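4. What the Speeches Promised and What the Listeners Kept

We turn now to the part of the study that gave us the most pleasure and, we should admit, the most trouble. In the earlier sections we looked at campaign speeches as texts, marking each promise and sorting it by how firm it was. A speech on paper is a tidy thing, though, and a speech in a crowded high school gym is a good deal less so. We wanted to know what people carried home with them, and how much of it was still there when it came time to vote.

The material comes from five candidate evenings held in the towns of Mullell and Komness in the run-up to the county executive race. Both towns have a long habit of turning out for this sort of thing, and people were generous with their time, often standing by their cars in the parking lot for far longer than we had asked of them. We spoke with listeners on the night itself and then called on them again in April, when the campaign had cooled a little and the yard signs were starting to lean.

4.1 Coding the promises

Every promise was placed on a scale from "pledge" to "mood." A pledge names an action and someone who will carry it out, as in "my office will reopen the Lambert Street clinic." A mood names neither ("we are going to breathe again in this county"). In between sit four grades of decreasing firmness, which we describe in Section 3 and won't repeat here, except to say that the line between the second and the third was argued over at great length and that we ended up redrawing it after the first evening had already been coded. That evening was then coded again from scratch by Glenys Dobson, who hadn't attended and so had only the transcript to go on. Her version is the one we use.

We had expected tone of voice to make this harder than it did. A candidate can lean on a vague sentence until it sounds like a contract, and the Komness crowd in particular seemed to enjoy being leaned on. But when we set the coding made from transcripts beside the coding made in the room, the two agreed well for pledges and for moods, and parted company mainly in the middle grades. Readers who work with speech data will probably recognize the pattern.

4.2 What people remembered

On the night, listeners told us about moods far more readily than about pledges. They would start with how the room felt, then get to a phrase they had liked, and only after some coaxing would they come to anything a candidate had said they would do. This held for supporters and skeptics alike, and it held for people who followed county politics closely enough to correct us on the name of the deputy assessor.

By April the picture had shifted in a way we found rather touching. The phrases had mostly gone. What stayed was a small number of pledges, and these were nearly always ones that brushed up against the listener's own week: the bus that runs on Sunday, the clinic, the drainage on the low road out to Trulombridge. One retired school cook in Mullell couldn't recall a single line from the speech she had called "the best I've heard in years," but she could tell us exactly which stretch of sidewalk had been spoken for, and on which side of the street.

We also found a fair number of promises remembered that had never been made. Most of these were moods that had hardened over the winter. "We will look after our older neighbors" had become, for two separate listeners, a property tax freeze, and both were quite certain of it. Neither had spoken with the other, as far as we could learn. We don't take this as a sign of foolishness in the listeners. A soft sentence leaves a gap, and people fill it from their own list of needs, much as they would with a kind remark from a relative.

4.3 Trust and the size of the promise

It is often said that voters punish a candidate who promises too much. Our interviews give this idea only partial support. Listeners in both towns were quite forgiving of a large promise if they could picture the first step toward it, and quite hard on a small one if they could not. The Trulombridge drainage pledge was expensive and everyone knew it, yet it was believed, and the reason people gave us again and again was that the candidate had named the culvert. A far cheaper pledge to "modernize the front desk" at the county building was met with shrugs.

Figure 1. Two robot arms with open two-finger grippers over a tabletop, a small black box between them.

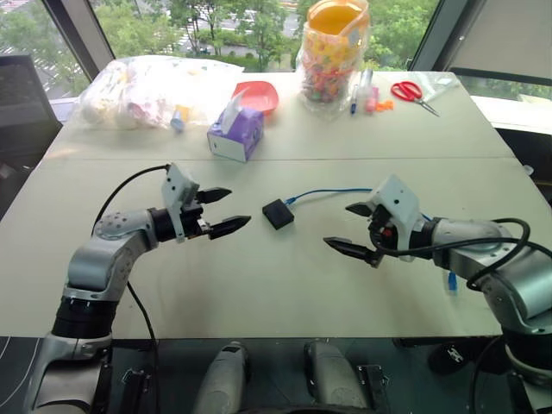
4.4 Pledges about technology and jobs

Jobs came up on all five evenings, and on most of them the talk moved along to machines before very long. Candidates were at their vaguest here. They spoke warmly of the future and of being ready for it, and nearly everything they said on the subject was coded in the two softest grades. Listeners noticed. A warehouse clerk in Komness told us she had waited through the whole speech for the word "training" to be followed by the name of a place where she could go and get some.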